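Prallholm 餐食中心招聘蒸制线协作操作员(早班、中班)

发布时间:2025年3月
工作地点:Prallholm 餐食中心,Clamach 路园区二号楼一层
招聘部门:面点车间
岗位性质:全职,签订劳动合同
汇报对象:面点车间主管 Drahomíra Bednárik

岗位由来

Prallholm 餐食中心给学校、两家医院和附近的写字楼供餐,早餐和午餐为主,面点是其中量最大的一类。面点车间现在每个工作日出蒸制面点3,672份,和面、分割、成形早就用了机器,上屉、取屉、装盘、摆盒一直靠人手。去年12月起,车间把小份蒸制这一段改成双臂机器人和操作员共同作业,先在一条线上跑,今年要扩到第二条线。这次招的就是两条线上的协作操作员。

所谓小份,指的是特殊餐:低盐、无麸质、软食、儿童小份,还有客户临时加的单。这类单子品种多、每样数量少,过去由两名老师傅守着几口小蒸锅做,换品种时手忙脚乱,蒸汽烫伤也主要出在这里。大批量蒸柜那边不上机械臂,仍按原来的班组走。

有应聘的人在电话里问,机器上了以后还要不要人。这一段改造之后,小份线每班的编制没有减,原来的两名师傅一名转做工艺,一名带新人。但工作内容变了很多,弯腰取屉、端热盘子的动作少了,看屏幕、核单子、清洁夹爪、处理停机的时间多了。习惯手上一直有活的人,刚来时可能觉得不自在,请在投递前想清楚。

工作内容

一、开班准备。按工单核对当班品种和份数,检查蒸锅水位、垫布和盘具,给两条机械臂的夹爪装上当班用的接触件,跑一遍空载动作,在班前表上签字。

二、作业中看护。机械臂按设定的顺序在锅、盘、锅盖之间动作,操作员在操作位观察,面点夹偏、粘底、掉落时按暂停,处理完再恢复。暂停按钮谁都可以按,按了不扣分,也不用先请示。

三、换品种。调出对应的工艺号,更换接触件,做首件确认。首件由操作员本人掰开看、称重、尝,合格后在系统里放行。放行权在操作员手里,系统不会自动放行。

四、人工补位。机械臂停机超过规定时间,小份线改回手工,操作员要能独立完成上屉、取屉和装盘。每月安排一次纯手工班,所有人轮流参加。

五、记录。每次停机要选原因,选项里没有的就写一句话。写得粗一点没关系,但不能空着,也不能一律选“其他”。

六、清洁。接触食品的部件每班拆下清洗消毒,臂身用湿布擦拭。清洁时必须断电挂牌,钥匙由本人保管。

机械臂的程序由供应方 Barbier 的工程人员和本厂的自动化组维护,操作员不需要编程。但操作员可以在平板上调整几个允许范围内的参数,比如夹取的力度、在锅口上方停留的时间、放盘的先后。调整之后由自动化组复看,合适的会写进正式工艺。目前用着的软食工艺,夹取力度就是早班操作员自己一点点调出来的。

培训和上岗

新员工入职后先在训练间学习,总共40小时,工资照发。训练间单独隔开,不接生产工单,出错不计入个人记录。

前半段学手工。先学认面,什么样的面皮算蒸到位,什么样的回缩、塌底、起泡要挑出来。以前没做过面点的人,这部分会多给一些时间,由工艺师傅带着反复蒸。已经有面点经验的人可以申请免去一部分,但考核不免。

后半段学机器。先学停,再学动:急停、暂停、断电挂牌、复位,四项都过了才进入跟机练习。练习在单独的小工位上做,一张白色桌子,一口不锈钢圆蒸锅,两侧各一条机械臂,右臂的夹爪夹面点,学员练的是看它在蒸屉边上的位置和高度,什么时候该放它继续,什么时候该按停。

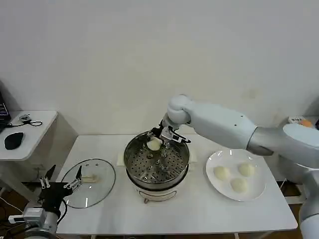
读过岗位草稿以后,Despina Ciobanu 在车间留言板上写了一段,说草稿把看机器写得太轻松了。她的原话是:站在旁边看四个小时比自己蒸四个小时累,手上没活,眼睛不敢走,头两个星期我下班以后闭上眼还是夹子在动。建议写清楚多久换一次位,不然新来的人会以为这是个坐着的活。

这条意见采纳了,换位安排补充如下:连续看护不超过五十分钟,之后轮到装盒、备料或核单,轮换由班组长在排班板上写明。看护位配有可调高度的靠凳,但不允许全程坐着。看护位上不得使用手机,私人电话在轮换间隙接打。

培训结束有考核,分三块:手工上屉取屉,停机处理,首件判断。停机处理和首件判断必须一次通过或补考一次通过,手工部分可以边上岗边补。考核由 Drahomíra Bednárik 和自动化组的 Teodor Bogdan 共同签字,只有一方签字的不算。考核不过的,可以转到成形线或包装线,待遇按对应岗位执行,本人不愿意转的,按劳动合同办理。

对应聘者的要求

必须具备的:
年满十八周岁,能办理健康证;
能看懂中文工单和标签,能写简短的停机说明;
能分辨颜色深浅,首件判断要用到;
能接受早班,早班五点半到岗;
对小麦、蛋、奶没有严重过敏;
能长时间站立,偶尔搬运一袋面粉的重量,车间备有推车。

有更好,没有也可以的:
做过面点、食堂后厨或中央厨房;
在工厂里用过任何一种自动设备,包装机、注塑机、贴标机都算;
会用平板电脑填表;
带过新人。

学历不作要求。年龄没有上限,目前小份线上年纪最大的操作员五十八岁,从手工班转过来的。不要求会外语,设备界面已经译成中文,个别报警文字还是英文,操作位贴有对照表。

身上有心脏起搏器或其他植入式医疗设备的,请在体检时告知医生,由医生判断是否适合在设备旁边工作。怀孕和哺乳期员工不排早班,不排蒸锅旁的岗位。

哪些人可能不适合

有几种情况,面试时经常谈到最后才发现对不上,先写在前面。

想主要做手艺的。小份线上仍然要会手工,但一个月里大部分时间不是自己动手蒸。想天天和面、包、捏的,请看同期招聘的手工面点师岗位,那边归成形组。

想主要做机器人的。本岗位不写程序,不做机械维修,也不参与采购。自动化组今年暂不对外招人,内部员工做满一年可以报名转岗选拔,能不能转看考核,不作承诺。

不愿意做记录的。停机说明每班都要写,这一项占月度考评的比重不低。

不愿意在镜头下工作的。机械臂和工位上装有摄像头,作业时拍摄桌面和锅具,操作员的手和前臂会进入画面。录像用于核查停机和改进动作,保存期满后删除,不用于考勤,不用于评定个人快慢。这条写在与工会代表 Eyvindur Hauksdóttir 共同签的使用约定里,全文贴在更衣室外的公告栏,面试时也可以要一份看。有顾虑的,在面试时提出来,不影响录用。

班次和工时

早班五点半至十三点半,中班十三点至二十一点,中间各有半小时用餐。交接重叠的半小时用来交代当班停机情况和剩余工单。每两周轮换一次班次,家里有固定接送孩子等情况的,可以申请固定班,由班组内部协商,协商不成的由主管定。每周休两天,不一定连休。

法定节假日医院供餐不停,需要留人值班,按国家规定计发加班工资,每年春节前公布值班表,同一个人不连续两年排除夕。

待遇

培训期和试用期月基本工资3,000元,另有岗位津贴和夜间津贴。考核通过后岗位津贴每月876元,从签字当天起算,不等到次月。夜间津贴、高温津贴按出勤天数计。绩效部分与班组合格率和记录完整程度挂钩,不与机械臂的运行速度挂钩,也不与暂停次数挂钩。

缴纳五险一金。工作餐免费,车间做什么吃什么,有忌口的提前一天在食堂窗口登记。工作服、防滑鞋、隔热手套由公司发放和清洗,手套有破损随时换新。

园区有宿舍,四人间,水电按表分摊,宿舍紧张时早班优先。不住宿舍的,早班有班车,线路经过 Jotirska 站和园区南门,到站时间见门卫处的时刻表。自行车和电动车停东侧车棚,电动车充电不得拉到楼内。

改造中还没解决的问题

应聘的人有权知道现在的情况,列在这里,入职后遇到不必意外。

粘底。糖分高的品种和垫布之间仍会粘,机械臂提起时底皮会被扯破。目前靠人工松底,换过两种垫布,效果都不稳定。

蒸汽。开盖以后蒸汽遮住摄像头,机械臂要等一会儿才继续,生产忙的时候操作员看着着急。不得用手或者纸板去扇,锅口上方属于限制区。排风口位置计划调整,时间未定。

锅盖。玻璃盖在有水汽时夹取不稳,现行做法是夹滑一次就暂停,由人取下放好再恢复。

单子。特殊餐的加单有时上午十点以后才来,系统里的工单和纸单对不上。遇到这种情况以纸单为准,先做,之后由核单员补录。信息部门答应在第二条线投用前改好。

噪声。小份线本身不吵,但紧挨着洗碗间,说话要提高声音。可以向班组长领耳塞,看护位佩戴的必须是能听见报警声的那一种。

手生。有员工反映,跟机时间长了,手工取屉的速度和手感都退步。每月一次的纯手工班就是这样来的,够不够,还在听大家的意见,车间准备夏天以前再讨论一次。

录用流程

投递后一周内电话联系,没有联系上的会发一条短信。电话里先问班次和健康证的情况,随后约面试。

面试在二号楼一层会客室,由主管和一名在岗操作员一起谈,时间不长。谈完进车间看半小时,要换鞋、戴帽、洗手,不能戴戒指、手表和耳饰,指甲油请提前卸掉。进车间看的时候可以直接向当班的人提问,主管不在旁边听。

看过之后愿意继续的,安排一次试蒸。试蒸不看手艺好坏,看能不能按单子一步步做完,能不能发现单子上故意写错的一处。试蒸占半天,按半天工资现结,录不录用都给。

体检在园区指定的诊所做,费用由公司承担。体检和健康证都齐了签合同,签完进训练间。

本次招聘两条线、两个班次同时进行,早班缺口更大,愿意上早班的会优先安排面试。招满即止,没有截止日期。之前应聘过其他岗位没有录用的,可以再投,以前的结果不作参考。

投递方式

把姓名、电话、能接受的班次、有没有健康证写清楚,交到二号楼门卫处的招聘信箱,或者在中心网站“加入我们”页面填表。简历不限格式,手写也收。没有简历的,写半页纸说说以前做过什么工作就行。

本中心招聘不收任何费用,不收押金,不扣证件,也没有委托中介。收到以 Prallholm 名义要求交培训费、服装费的电话或短信,请不要付款,并告知门卫处。

岗位内容方面的问题找面点车间 Drahomíra Bednárik,设备和摄像头方面的问题找自动化组 Teodor Bogdan,班次、宿舍和社保方面的问题找人事窗口 Lorna Kinnear。人事窗口工作日上午九点至十一点半、下午两点至四点半开放,早班员工下班后来得及办理。

员工推荐的,请在表格“推荐人”一栏写推荐人的工号。被推荐的人通过试用期后,推荐人领取推荐奖,金额见内部公告。推荐人不参加被推荐人的面试和考核。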